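Guides > Amau Tabletop Method > Part 4: Recording and scoring a two-bottle session

Part 4: Recording and scoring a two-bottle session

By now you will have the robot standing at the desk, the control computer talking to it, and (I hope) a cup of tea somewhere well away from both.

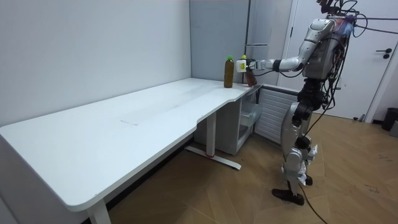

Part 3 finished with the arm holding its ready pose, and we pick up from there. In this part you will record a proper session of the two-bottle task, check it, score it, and file it so that it can be compared with sessions from the other sites. It reads like a lot of steps the first time through, but Zoriana Kravchuk, who wrote the first draft of this section, can get from ready pose to first saved trial before her kettle has boiled, and you will get there as well.

The point of the task, in case you have skipped ahead to this part (plenty of people do, and you are forgiven), is to compare two ways of teaching a robot to pick up one bottle when another is standing close by. The first way, which we call plain replay training, learns from demonstrations as they were recorded. The second, the Amau method, learns from the same demonstrations, but each one is split at the moment of contact, and the reach and the hold are learned as separate pieces with a short overlap between them. Everything else is kept the same. If your session is going to say anything useful about the difference between the two, the desk, the bottles and the operator's habits have to stay the same as well, and most of the steps below are there for that purpose.

4.1 What you need at hand

Two capped bottles of different colours, one to be picked up (the target) and one to be left standing (the neighbour). Any two from the approved list in Appendix B will do, so long as you keep to the same pair for the whole session.

The placement card that came with your kit.

The session sheet, printed or on a tablet.

A second person. One of you runs the software and the other stays by the stop button. Please don't do this part on your own, however confident you feel.

Note: Fill both bottles to the level given in Appendix B and do the caps up firmly. A half-empty bottle behaves quite differently in the gripper from a full one, and Taras Kobzar once lost the better part of a November to a set of results that made no sense until he thought to weigh the bottles.

4.2 Preparing the desk

1. Clear the working area of anything that isn't part of the task. Pens, mugs and phones can go on another table for now.

2. Wipe the desk with a dry cloth and look it over for sticky patches. They grip the base of a bottle and make the robot look clumsier than it is.

3. Lay the placement card with its long edge facing the robot. Mark the two bottle positions in pencil, then take the card away. Don't leave it under the bottles.

4. Stand the neighbour on its mark, then the target on the other. The gap between them should be 74 millimetres, measured between the nearest sides of the bottles and not between the caps.

5. Turn any label away from the robot. We found early on that the trained model was quite taken with labels and would sometimes follow one around the bottle.

6. Close doors and drawers near the robot, and set the room lighting to whatever you plan to keep for the whole session. If you are working near a window, draw the blind.

Caution: Check the run of every cable on the floor before the robot is allowed to shift its weight. Cables should have slack, should not pass under a foot, and should lie where the person at the stop button won't catch a toe on them. Do this check again after each break.

4.3 Recording the demonstrations

A full set is 20 demonstrations. That is fewer than most people expect, and you may well feel the urge to record more for good measure. Please resist it. The comparison in section 4.6 only holds if every site trains on a set of the same size.

1. Open Derkach (the recording software) and choose New Session. Give the session the name of your site followed by a running number, such as Fluvside 3.

2. Choose the task profile called Two Bottle. It loads the arm speed limit and the gripper force limit together. If you have been working in another profile, wait for both limits to show green.

3. Put on the teaching glove or take hold of the hand controller, whichever your kit has, and ask your partner to say "clear" out loud.

4. Press Record. Bring the arm over the desk slowly, coming in from the side that is free, and let it settle for a moment before you close the gripper.

5. Close the gripper on the body of the bottle, below the shoulder. Hold still for a slow count of two. That pause is what the software looks for when it splits the demonstration later on.

6. Lift, tilt the bottle a little as though you were about to pour, bring it upright again, and set it back down on its mark.

7. Open the gripper, draw the arm back to the ready pose, and press Stop.

8. Straighten both bottles on their marks and go again.

Try to vary your reach a little each time, the way you would if you were picking up a bottle at home without thinking about it. What we don't want is a very tidy operator making the same perfect movement over and over. Zoriana's rule is that if you have started to feel proud of your technique, it's time to swap places with your partner.

Note: Keep a demonstration in which you fumbled and recovered, as long as the neighbour stayed standing and the target ended up back on its mark. Recoveries are some of the most useful things in the whole set. Throw out any in which a bottle fell over, and record another in its place.

4.4 Checking the split

Derkach will now go through the set and mark the contact moment in each demonstration. It does this quite well, but it does need a human eye over it.

1. Open the Review tab. Each demonstration is shown as a line, with a small flag where the software believes contact was made.

2. Play each one back at half speed and watch the gripper trace. The flag should sit at the start of the flat section, where you were counting to two.

3. If the flag is early or late, drag it to the right spot. If there is no flat section at all, the pause was too short and the demonstration needs to be recorded again.

4. Leave the overlap setting at its default. We tried a good many values before settling on this one, and the shorter ones gave us a robot that reached nicely, arrived at the bottle, and then seemed to forget why it had come.

5. Press Save and Lock. Once a set is locked it can't be edited, so do have your partner look over the flags first.

4.5 Training and running the trials

1. From the Train menu, choose Both Methods. The two models are trained one after the other on the same locked set. You can leave it running over lunch or overnight.

2. When training has finished, check that the software shows the two models only as A and B. It keeps back which is which until the scores are in. If the real names are showing, switch on Blind Mode in the settings before going any further.

3. Return the robot to its ready pose and repeat the whole of section 4.2, including the cable check.

4. Press Begin Trials and follow the prompts. The software picks the order of the models and tells you which bottle mark to use for each trial.

5. After every trial, enter one of four results on the session sheet: clean, touched, tipped or missed. Clean means the target was lifted and returned and the neighbour was never touched. Touched means the neighbour moved but stayed up. Tipped means either bottle fell. Missed means the target never left the desk.

6. If the two of you disagree about a result, write down the worse one and carry on.

Caution: Do not reach over the desk to straighten a bottle until the software shows Safe to Approach and the arm has come to rest. The gripper is gentle enough, but the arm behind it is heavy and it doesn't know you're there.

Caution: If a bottle tips, press stop before you reach for a cloth. Wipe up any spill on the floor as well as on the desk, and check that the cables are dry before starting up again.

4.6 Reading your results

Once the last score has been entered, Derkach will reveal the two names and draw a small table for you. It's a nice moment, and I'd suggest that both of you be in the room for it.

For comparison, the pooled results from Vilska and Fluvside come to 1,330 trials, split evenly between the methods. Across that pool the share of clean results was 14 percentage points higher with the Amau method than with plain replay. Nearly all of the difference came from fewer touched results. Tipped results were rare with both methods, and we wouldn't want anyone to read much into them. Missed results were very slightly more common with the Amau method, which we put down to the extra caution it shows just before contact, though Taras has a different theory involving the wrist and will happily tell you about it at length.

Don't be worried if your own figures look different. A single session is small, and a new site often sees plain replay come out ahead in the first one. If the same thing happens in your second and third sessions, go back to the gripper trace and look at your pauses. Short pauses are the usual cause.

4.7 Filing the session

1. Export the session as a bundle. It will include the locked set, both models, the trial log and your scores.

2. Add a plain-language note of anything out of the ordinary: a change of operator, a blind left open, a bottle swapped for a spare. A couple of lines is plenty.

3. Upload the bundle to the shared Vilska folder and keep a copy on your own machine.

4. Send the robot to its rest pose, support it as described in Part 2, and only then switch off the power.

Note: Empty and rinse the bottles if you won't be using them again that week. Part 5 uses the same desk layout with the target and the neighbour swapped over, so you can leave your pencil marks where they are.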